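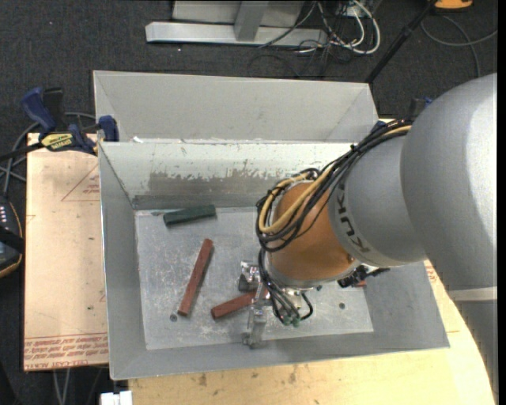
Dudberg Self Storage, quarterly walk-through, January 22, 2019. Inspected by Prys Craddock. Items are marked OK, FIX or WATCH, with comments where I had any. Metal surfaces get their own line this time after the argument in May over what counts as damage. Scuffed paint and scratches low on a metal wall, like the dark band along the back of that gray bin, go down as wear and get WATCH. A sharp edge, a hole or a dent that stops a door closing gets FIX.

1. Front gate and keypad - OK. The 8 key sticks. Tenants whose code has an 8 in it have learned to lean.

2. Exit signs, Hinder building - FIX. The one by the restroom is lit but points at the restroom.

3. Fire extinguishers - OK. All tags current. The one outside unit 38 was behind a mattress again. Mattress moved, letter sent, second letter drafted to save time.

4. Aisles clear to full width - FIX. Unit 92 is overflowing by one canoe. Tenant says it is temporary. It was temporary at the last inspection.

5. Roll-up doors, springs and tracks - WATCH. Unit 50 comes down faster than anyone would like. Tagged, and I've told the office not to rent it until the spring is replaced.

6. Interior wall panels - WATCH. Hand truck scrapes at shin height the whole length of the Xenos building. No sharp edges found, and I did run a glove along it.

7. Freight elevator - OK. Certificate posted. Somebody has written "ha" beside the weight limit.

8. Lighting - FIX. Motion sensor on the second floor gives you around 50 seconds and then total darkness, wave or no wave. Needs a longer timer.

9. Loading dock, Bellisar side - FIX. Bumper missing two bolts. Yellow edge paint is mostly a memory.

10. Prohibited items - WATCH. Smell of gasoline near the east stairs, source not found. Will recheck with the office manager and the master list.

11. First aid kit - FIX. Contains one eye patch and a menu.

Items 2, 5 and 10 come first. Please initial the copy in the office when done, using your own initials.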